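Wetland reserve to close for the summer after lease dispute

24 November 2019

The Sugden wetland reserve will close to visitors from tomorrow and stay shut until at least the end of May, after the company that owns the land and the trust that looks after its birds failed to agree on a new lease.

Jostby Pastoral, which owns the property, and the Zurnell Wildlife Trust, which has managed the reserve's brolga and magpie goose populations under a series of short agreements, both confirmed the closure in separate statements. Each said the other had walked away from talks.

The reserve covers 700 hectares of swamp, river flat and grazing country on the eastern side of Usovier. It was first set aside in 1966, when the then owners fenced off the main lagoon and stopped duck shooting on it. Public access was added later, along with the boardwalk, the two bird hides and the camping area near the front gate.

Under the current arrangement the trust pays a yearly fee to Jostby Pastoral and keeps the money it takes from guided walks and camping. The company says the fee no longer covers the cost of maintaining roads and fences, and wants a share of the visitor income. The trust says it was asked to accept terms that would have left it unable to pay its rangers.

"We put forward an offer we believed was fair and it was not accepted," the company's statement said. "The property is a working cattle business and the present arrangement cannot continue."

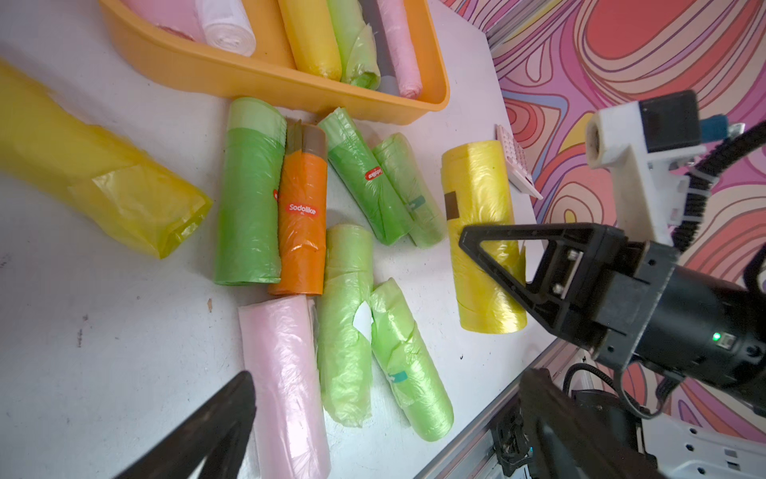
The trust said its staff would remain on site during the closure under an interim agreement, which covers feeding, water monitoring and fox control but not tours. Its most recent survey recorded 1097 magpie geese on the main lagoon, the highest number since it took over management, as well as 10 pairs of brolgas nesting in the northern swamp.

"The birds come first and the work with them will go on," the trust said. "We are disappointed for the schools and families who had booked visits over the holidays."

Bookings for guided walks and campsites will be refunded in full. The trust said refunds would be made to the card used at the time of booking and could take up to three weeks. People holding annual passes will have them extended by the length of the closure.

The road through the property to the river boat ramp is a public road and will stay open. Drivers have been asked not to stop along the lagoon section, where locked gates will be put across the car park and both tracks to the hides. Camping at the boat ramp is not allowed.

Business owners in Usovier said the timing was poor. The caravan park and the bakery both rely on birdwatchers during the summer, and the caravan park said it had already taken several cancellations - most of them from interstate groups who come for the goose season.

The shire council, which has no role in the lease, said it had offered a meeting room and a mediator to both sides. The trust has accepted. Jostby Pastoral said it was considering the offer and would reply before the end of the year.

The interim agreement can be extended by a further three months if both parties consent in writing.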